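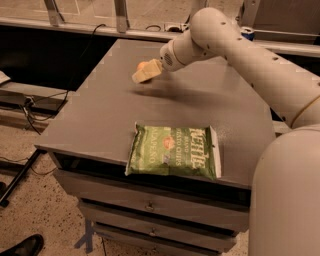
Hi Chiharu, and hi everyone else on Parkside Parents. I've been meaning to answer this since it landed, but you know what the after-dinner shift is like. First of all, hugs! A note in the lunchbox about your own child's lunch would have had me crying in the car too. We went through something very similar when Luka started at kinder, and what changed things at our place was moving the whole lunch business away from the kitchen bench, where it was fighting for space with the toaster and everybody's mail. What you want is a flat grey cabinet top like the one up there, nice and plain, at a height the kids can reach, so they can pack their own. Mine are 4 and seven and they do most of it now. It is not pretty. There was a week in September of nothing but cheese and cold pasta. But they eat it!

On Sun-something Chiharu Tamura wrote:

> Hello all, a bit of a vent and then a question.
>
> Mina came home with a printed slip in her lunchbox
> saying "Please send healthier choices". It was two
> rice balls, cucumber, a mandarin and one (ONE) small
> choc chip biscuit. I'm guessing it was the biscuit.
> Then at pick-up another mum told me, very kindly, that
> she bakes on the weekend so she "always knows what's
> in it". I work until 6 and my weekend is washing.
>
> Do I say something to the teacher or let it go? And
> does anyone have lunch ideas that take no time and
> won't get me another slip? My mother-in-law thinks I
> should be flattered they looked.
>
> Chiharu

OK, so the slip. I'd talk to the teacher, but at a quiet moment and with the slip in your hand, so it doesn't turn into a doorway chat with six other parents listening. When I did it the teacher hadn't even seen ours. A relief teacher had popped one in every box with a packet in it, and she was mortified. Yours may be different, of course, but I'd ask before you lose any more sleep.

As for the baking mum, I've been on both sides of that one. I once told a friend that we "didn't really do screens", and I meant it as small talk, and I saw her face and could have bitten my tongue off. (We do screens now. We do so many screens.) So maybe she meant nothing by it. Or maybe she did, and she can come and do your washing.

Quick lunches that have survived in our house:

Frozen peas, still frozen, in a little tub. Mine think they're lollies.
Leftover rice with a boiled egg chopped through it.
Wraps with hummus and grated carrot, cut in half, never in quarters, don't ask me.
Pikelets from the freezer. I make a double batch when I can be bothered, and it takes me 30 minutes including the dishes.

And keep the biscuit in! It's a biscuit. My grandmother sent my dad to school with bread and dripping and he's still mowing his own lawn.

If anyone has a lunchbox that a four-year-old can open without help, please tell me which one. We're on our third since the winter and the clips have beaten her every time.

Must go, someone is calling me from the bath.

Ermira Radulović

--
Parkside Parents list, message 2446
To leave the list, send a blank message with "stop" in the subject line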